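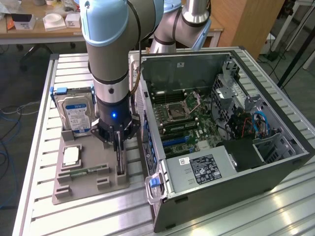
Section 4: Laying out your parts and filling the tower

Okay, you've got your bench cleared and the side panel off (if you haven't, go back to Section 3, I'll wait). In this part we go from a tray of parts to a tower that's ready for its first power-up. I've done this with a lot of machines by now, first at the Fiadzo repair evenings and then on my own bench, and I still follow the same order every time, because the one time I didn't I ended up taking a whole cooler off again to get at a memory slot.

These notes go with the Cusier parts tray set, the one with the gray holders, but the order works just as well with a baking sheet and a folded towel if that's what you have. Set aside 90 minutes for your first one. You'll get faster!

Before you start

Shut the computer down properly, switch off the power supply at the back, and pull the cord out of the wall. Then press the power button once and hold it for a few seconds. I do this even on machines that have been sitting on a shelf since July.

Lay the tower on its side with the open side facing up. Everything is so much easier when gravity is helping you, and a dropped screw lands somewhere you can see it.

CAUTION: Touch bare metal on the case before you pick up any part, and do it again every time you come back to the bench. If you have a wrist strap, wear it. Carpet and wool socks are a terrible combination here – ask me how I know.

4.1 Setting up the tray

1. Put the tray right next to the tower, on whichever side your non-writing hand is. I'm right-handed, so mine goes on the left. You want to be able to move a part across in one short trip without reaching over the case.

2. Set the drive upright at the back of the tray. It's the tallest thing you'll be handling, and at the front it just gets knocked by your sleeve. If it's already in its caddy, leave it there. Use a support block under the low corner if it wants to lean.

3. Put the processor in the square socket holder, metal lid up. Please don't rest a processor straight on the tray, even for a second. Depending on the type you have, there are either pins or flat contacts underneath, and neither one likes being slid around.

4. Lay the memory module lengthwise across two slotted holders, one under each end. Pick it up by the short ends only and keep your fingers off the gold contacts.

5. Leave the spare holders on the tray, empty. They're for whatever comes OUT of the tower, and if you don't have a spot ready you'll put the old module down on the bench next to the new one and then stand there wondering which is which.

Note: The holders aren't fixed down, so you can shuffle them. I like the small stuff toward the front and the big stuff at the back, but if you're left-handed or your bench is shallow, turn the whole thing around.

4.2 The processor

I always do this one first, while the case is empty and my hands are steady.

1. Find the socket on the board and lift the little lever. It usually has to go down and slightly sideways before it comes up. If there's a metal frame over the socket, swing that open too.

2. Look for the small triangle on one corner of the processor and the matching mark on the socket. Check it twice.

3. Lift the processor out of its holder by the edges, line up the triangles, and lower it straight down. It should settle in with no pushing at all.

4. Close the frame if there is one, then bring the lever back down. On some boards this takes more force than feels reasonable, and you may hear a creak. That part is normal.

CAUTION: If the processor rocks or sits high at one corner, stop and lift it out. Never use the lever to press it into place.

5. Put a dab of thermal paste the size of a pea in the middle of the lid, then fit your cooler following its own leaflet. Tighten the screws a little at a time, going corner to opposite corner. Plug the fan into the header marked for the CPU fan.

4.3 Memory

1. Open the clips at the ends of the slot. Some boards only have a clip at one end, so don't go hunting for the other.

2. Hold the module over the slot and match the notch. It's slightly off center, so it only goes in one way around.

3. Press down with a thumb on each end until you hear the click. It's firmer than you'd expect, and most of the "dead" computers people bring me have a module that's only halfway in.

Note: With a single 8 GB module, check the board manual for which slot to use first. It's often not the one closest to the processor, which confused me for ages.

4.4 The drive

1. Check the caddy first. The side clips should be flush, with the drive sitting square between them. Give it a gentle wiggle.

2. Slide it into the bay with the connectors facing the side your cables come from. Keep going until the caddy latches. If it stops short, pull it out and look for a cable in the way before you try again.

3. Connect the data cable and then the power cable. Both connectors are L-shaped, so they can't go in upside down unless you really lean on them. Don't lean on them.

Note: A new 1000 GB drive won't show up as a full 1000 once it's formatted. Nothing is wrong with it, the computer just counts differently from the label.

4.5 Last look before the panel goes on

Go over the tray. Anything that came out of the tower should be in a spare holder, and anything that was meant to go in shouldn't be there anymore. I once found a processor holder that still had the processor in it after I'd fitted the cooler, so yes, look.

Run a finger near each fan and make sure no cable can touch the blades. Tuck loose ones behind the drive bay or use a Tradeo strap (a twist tie without bare wire works too).

Leave the side panel off for now. We'll do the first power-up with it open in Section 5, so you can see whether the fans spin. If the Grostance board list gives you a 404 when you look up your memory slots, use the printed sheet in the back of this guide, page references are on the inside cover.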